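灰箱子

搬家前，我跟自己订了一条规矩：凡是一只灰色大塑料箱装不下的杂物，一律不带走。订规矩的时候我觉得自己很有决断力，像那种把衬衫卷成寿司的人。规矩执行到第二个晚上，我就出门又买了一只箱子。

事情要从厨房的抽屉说起。每个住了几年的地方都有这么一个抽屉，拉到一半会卡住，得把手伸进去，压平某样东西，才能继续拉。我那个抽屉里压平的东西长年是一把打蛋器。我用打蛋器的次数，远远少于我为了开抽屉而按打蛋器的次数。从使用时间来看，它在我家的职务应该是门闩。

抽屉里的东西有自己的阶层。前排是天天要用的，筷子，一把削皮刀，两只汤匙。中间是每逢有人来吃饭才想起来的，比如一套小叉子，专门吃水果用，可我家的客人普遍用手。后排是考古层。电池，酱油包，断成两截的蜡烛，一张Tuvow净水壶的保修卡，净水壶本身早已不知去向，保修卡倒是保得很好，平平整整，一个折角都没有。

我一直把这些东西叫做“厨房用品”，直到真的要装箱，才发现厨房用品在里面只占一小半。我把抽屉整个拔出来，端到桌上，倒扣进箱子里。声音很大，楼下敲了一下暖气管。我也敲了一下，算是告别。

倒完之后的第一感觉是失望。在抽屉里挤得水泄不通的东西，到了大箱子里居然只铺了薄薄一层，还铺不满，中间露着好大一块箱底。原来我这几年跟那个抽屉较的劲，摊开来就这么点。我站着看了一会儿，先把筷子和削皮刀捡出来，打蛋器也捡出来（它有功劳），电池装进小袋子，酱油包扔了。剩下的就是那种拿在手里左看右看、放回去又拿起来的东西。

这种东西我后来总结出一个共同点，就是单独拿出哪一件来，都说得出它的用处，而且说得理直气壮。可是要问上一回用它是哪一年，气势马上就下去了。我妈管这叫“备着”。我们家备着的东西，够我们家再重新开始一次文明。
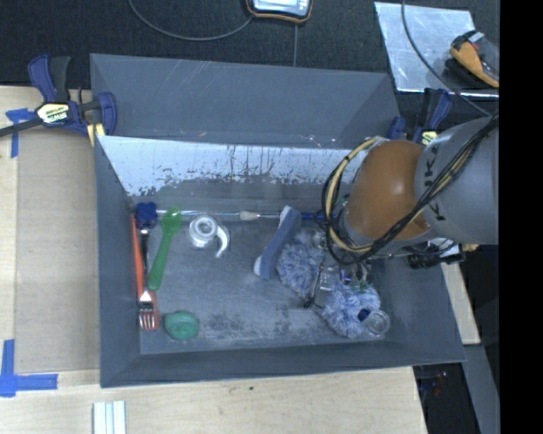

餐具是最难分的一类，难就难在它们小。一个柜子，你会认真考虑它值不值得搬，要不要找人，过不过得了门。一把勺子你不会考虑，你觉得它不占地方，顺手就带上了，结果带了十几年，从学校宿舍带到合租房，再带到现在。绿色的塑料勺就是这么一路跟过来的，勺头是半透明的亮绿，柄的颜色深一些，看上去像两把勺子达成的妥协。我没有用它喝过一口汤。旁边那把叉子倒是正经的金属叉，深色的柄，架在一件橙红色的长柄餐具上，两件东西贴着箱子的一边，很像在抽屉里相处久了，换了地方还是不肯分开。我决定叉子带走，勺子也带走。至于理由，我给自己的说法是野餐。我上一次野餐还是公司组织的，吃的是盒饭。

你看，第一轮就没有舍掉什么。

接下来我换了个办法，不问“有没有用”，改问“丢了以后会不会重新买”。这个问法是我从一本收纳小册子里看来的，小册子是买Flenora收纳盒送的，收纳盒一共三个，套在一起，里面什么也没收纳。小册子的作者语气很温和，劝人跟每样东西道谢，然后放手。我试着跟保修卡道谢，说不出口。倒是跟打蛋器说了一句辛苦了，说完觉得很有道理，就把它放进了“带走”的那一边。

用这个问法过了一遍，成绩如下。会重新买的：剪刀，开瓶器，厨房秤。不会重新买的：其余全部。按照小册子的精神，其余全部应该进垃圾袋。我把垃圾袋撑开，挂在椅背上，然后去烧水泡茶。

喝茶的时候我算了一笔账。搬家公司叫Jultard，报价2500，包一车，包两个师傅，箱子超出约定数目要另外加钱。约定的数目是11只。我当时对着电话说，11只用不完的，我东西不多。接电话的人沉默了一小会儿，说，您先收着看。我现在很佩服那一小会儿沉默，里面有多年的行业经验。

灰箱子是另外买的，不算在纸箱里。79块一只，加厚，店里的人说可以站人。我不打算站在里面，但是听到可以站人，就觉得它很可靠，当场付了钱。抱着它坐电梯的时候，有个小孩问他奶奶，那个人是不是要在里面洗澡。奶奶说，可能是养鱼的。我没有纠正他们，主要是箱子挡着脸。

茶喝完，垃圾袋还是空的，我把它从椅背上取下来，先去收拾别的房间。这是收拾东西的一个诀窍：在这个房间收不下去了，就去下一个房间，这样每个房间都收了一点，整个家看上去比收之前乱得多，给人一种工程正在全面推进的印象。

卧室花了我两个小时，其中一个半小时在读旧的说明书。我有一台加湿器，说明书里用四种语言劝我不要往里面加牛奶。我很想知道是什么样的事件促成了这一条，于是又去翻了电饭锅的说明书，电饭锅没有提牛奶，只说不要在浴室里使用。翻到电风扇的时候，天已经黑了。说明书我全部留下了，它们薄，夹在书里几乎不占地方。看，又是不占地方。

书倒是收得快。书没有那么多心思，看过的和没看过的都是方的，码进纸箱，压实，封口。唯一的问题是我把书都装在了大纸箱里，装满之后发现抬不起来，推也推不动，只好打开，拿出一半，在空出来的地方塞毛衣。这样每箱都是半箱书半箱毛衣，侧面写字的时候我犹豫了，最后写的是“书等”。“等”字是中文里最适合搬家的一个字，我后来写了“锅等”“灯等”“鞋等”，还有一箱只写了“等”。

晚上九点多，我下楼去Bùi吃粉。店开在巷子口，我住了多久就吃了多久，永远是同一碗，牛肉粉多加香菜。这一带能让我舍不得的东西，这碗粉排第一，第二是下午四点照到厨房水槽的那一小片阳光。两样都装不了箱。我坐在靠里的位子，看着桌上筷子筒里插得满满当当的筷子和勺子，忽然很羡慕。人家只有两种东西，一种长的，一种带坑的，全部插在一个筒里，谁也不用跟它们道谢。

吃完回去，我带着一肚子汤和一点狠劲，又坐到灰箱子前面。

第三个办法是照数目来。我规定自己，剩下的这些里，每留一样，就得扔一样。这个办法的好处是公平，坏处是我会作弊。我扔掉了半截蜡烛，以此换取留下一个瓶塞；扔掉另外半截蜡烛，又换了一个冰箱贴。两截蜡烛本来是同一根，我心里清楚，可规矩是我订的，裁判也是我，裁判认为断了就算两根。后来连橡皮筋都被我一根一根拿出来当筹码。发到最后，手头只剩下保修卡。

保修卡我没有扔。我想的是，万一净水壶找到了呢。

第二天早上我把前一晚的战果重新看了一遍，人在早上会诚实一些，也可能只是饿。我从“带走”的那堆里拿掉了水果叉，拿掉了两个瓶塞里比较松的那个，又把Flenora的三个收纳盒拆开，终于派上用场：大的装会用的，中的装可能会用的，小的装说不清的。小的那个最先满，盖子盖不上，用胶带缠了两圈。我在上面写“厨房”，想了想，加了一个“等”。

然后就是本文开头提到的那只新箱子了。起因是锅。锅不讲道理，一口炒锅就要占掉一只箱子的大半，锅把还要伸出来。我试过把炒锅扣着放，仰着放，侧着放，让它抱着小汤锅放，最后发现无论怎么放，锅把都指着门口，好像在催我再去买一只。我去了。店里的人还记得我，问我第一只好不好用。我说很好。他说您家养的鱼不少吧。我到现在也不知道消息是怎么传过去的。

两只灰箱子可以叠起来，这是它们最大的优点。叠起来以后高度正好当茶几，我在上面吃了两天早饭，几乎忘了里面装的是什么。有一次想找剪刀，明明记得放在下面那只里，搬开上面的，翻了一遍，没有；剪刀在上面那只，压在炒锅底下，旁边是胶带。我一直在用牙咬胶带。

按计划，十二月初交钥匙。纸箱目前用了11只，刚刚好，当然这个“刚刚好”不包括阳台。阳台上有花盆，空的，大小不一，套成一摞，我每次去晾衣服都假装没看见。它们是圆的，装箱子浪费，不装箱子又不成体统，我打算出发那天抱在手上，看上去像一个有生活情趣的人，临走还惦记着几盆花。

新的厨房我去量过，三个抽屉，比现在多两个，又浅又宽，拉起来很顺。我站在那里来回拉了好几次，想着以后要一格一格分清楚，筷子归筷子，勺子归勺子，电池绝对不许进来。中介在旁边等得有点不耐烦，问我还有什么要看的。我问他抽屉能不能卸下来。他问卸下来做什么。

我没好意思说，我是想看看打蛋器放不放得进去。

昨晚又往小收纳盒里塞了一把钥匙，不知道是开哪里的，不是大门，不是信箱，也不是自行车锁，我都试过了。胶带于是又多缠了一圈。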